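About Kirkeck

We're a small tutoring school in Omau, and we're wary of most things a tutoring school will tell you about itself. You won't find a success rate on this page. We've never seen one that could survive a Year 9 maths class asking how it was worked out.

Kirkeck opened above a hardware shop with 27 students and a photocopier that jammed in humid weather. The photocopier has gone. We now teach 299 students across maths, English and science, and we cap it there, whatever the waiting list says.

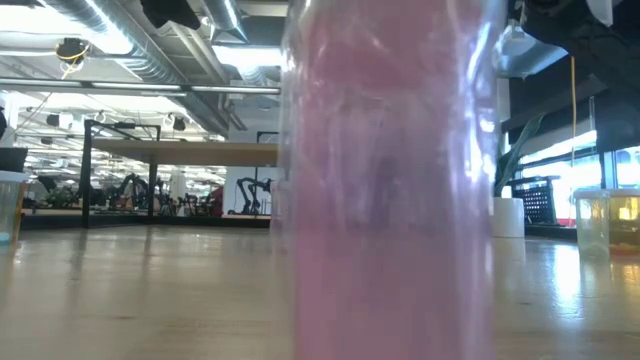 Parents often ask which program we use. For two terms we used Ilia, a reading package that promised a lot and came with 576 worksheets. Some were fine. Plenty asked children to colour in a feeling. We kept the handful our tutors liked and put the rest in the recycling.

We don't believe in learning styles, brain gym or homework for its own sake. We're not sold on our own methods either, so every December we go back through them and drop whatever we can't defend. Last year that was the spelling bee.

A term costs $800, paid in halves if you prefer. There's no enrolment fee – we could never work out what other places were charging it for. If your child doesn't need tutoring, we'll say so at the first meeting, and quite a few don't.

The office is on the ground floor of the Pētersons building, open until 6 pm during term. Come and ask awkward questions.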